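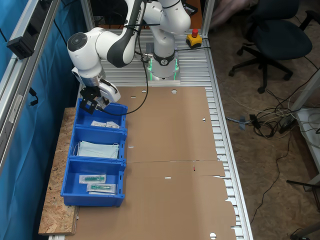
Arm over the rear bin, fingers pointing down. Bins from back to front: packets, masks, clear packets.

25th February

Bin picking cell, planner and perception. Written by Telmo, with remarks from Araceli where I marked them.

Purpose of today: find why the planner refuses so many grasps in the rear bin, and decide if we keep the single collision model for all three bins or make one for each.

State at the start. The branch is the one Ramiro merged before he left, with the new grasp sampler. Bin poses come from the config file and not from detection. Araceli does not like this and I also do not like it, but the bins stay where we put them on the board, so for now it is acceptable. The Grekell node (our name for the process that takes the point cloud and gives back grasp candidates) runs on the second computer. The controller runs on the real-time one, as always.

1. Refused grasps

I asked for 118 candidates in the rear bin and recorded the answer of the planner for each one. 44 were refused. I expected some refusals near the walls, but many of these were for packets in the middle of the floor, where the fingers have plenty of space.

I plotted the refused ones by the reason code. Almost all say collision between the hand and the bin, and the contact point is always on the side nearest to the robot base. So I looked at the bin mesh again. The mesh is a closed box with four vertical walls of the same height. The real bins have a sloped lip at the front and this is not in the mesh. That part explains refusals at the front, but not at the back.

The back was a different fault. The bin frame in the config is at the centre of the floor, and the mesh has its origin at the corner. Somebody (me, I found my own commit from August) corrected this with an offset, and then the loader was changed to correct it also. The offset was applied two times in one axis. The planner believed that the rear wall was inside the bin. I removed my offset and kept the one in the loader.

After this the same candidates, replayed from the log, gave 10 refused. I looked at them one by one in the viewer and I agree with the planner for all of them: the hand really would touch the wall.

Note for whoever reads this: the replay uses the saved cloud and saved joint state. It is a test of the planner only. It says nothing about if the grasp would hold.

2. Flat packets

The packets in the rear bin lie flat, and the sampler prefers to close the fingers across the short side of what it thinks is the object. When two packets overlap, the segmentation joins them and the short side is then wrong. The candidate is centred on the overlap. With parallel fingers this is the worst place.

I tried to lower the merge distance in the clustering. It separates the overlapping packets better, but it also cuts one packet in pieces where the printed label is, I suppose from noise in the depth. I put the value back.

Araceli's proposal: use the colour image for the mask and the depth only for the height. She has a small model from the Irnetti work that could be retrained. I think it is the right direction, but it needs labelled images and we have very few from these bins. We do not begin this before Inmaculada decides on the labelling.

3. Masks

For the middle bin the problem is easier to explain. The ear loops are too thin for the cloud and they disappear. The sampler sees a soft block and proposes a grasp in the centre of it, at the full depth of the fingers. I limited the approach depth for this bin with a new parameter, max_insert, in the item class file. It is not elegant. A stack is not one object and the planner should know this, but I do not want to write a stack model today.

If you change max_insert, restart Grekell. It reads the class file only when it starts. I lost a good part of the morning with this – I was changing a number that no process was reading.

4. Clear packets

Front bin: the transparent material gives holes in the depth, as we all know. What is inside the packet gives some points, the film around it gives almost none. The sampler therefore makes the object too small and the fingers open too little for the real packet. I added a margin to the opening width for this class. The candidates look reasonable in the viewer. I did not run them on the arm.

5. Motion

While checking the approach I saw that the pre-grasp pose for the rear bin folds the arm quite near to its joint limit. The planner chooses it because the cost is only path length. I added a term for the distance to joint limits, with low weight. The path is longer by a little and the elbow stays in a more comfortable place. Planning time did not change in a way that I can notice.

Remedios asked if the cable on the arm is in the collision model. It is not. We have only the link meshes with padding. For movements above the bins I think the padding is sufficient, but for the transfer to the cardboard side I would like to see the wrist rotate less. I put a tighter bound on the last joint for transfers. Please do not remove it to make a plan succeed, tell me first.

6. Decision about the models

One collision model for the three bins, same mesh, with the sloped lip added. The differences between items go to the item class file. Separate models would mean three files to keep correct, and today I showed that I cannot keep even one.

Araceli's remark: she wants a check at start-up that draws the mesh over the live cloud and stops if they do not agree. I agree. It would have found the double offset in the first minute.

To do
– Mesh with the sloped lip. Telmo.
– Start-up check, mesh against cloud. Araceli.
– Make Grekell reload the class file without restart. Ramiro, when he is back.
– Ask Inmaculada about labelled images of overlapping packets.
– 2 replay logs still have the old bin frame. Convert or delete, I have not decided.
– Unit test for the loader with an origin at the corner and an origin at the centre.

Logs are in the shared folder under prostura/bins, with the reason codes in a separate text file. The plot script is beside them. It needs the old version of the viewer, the new one does not open the cloud format.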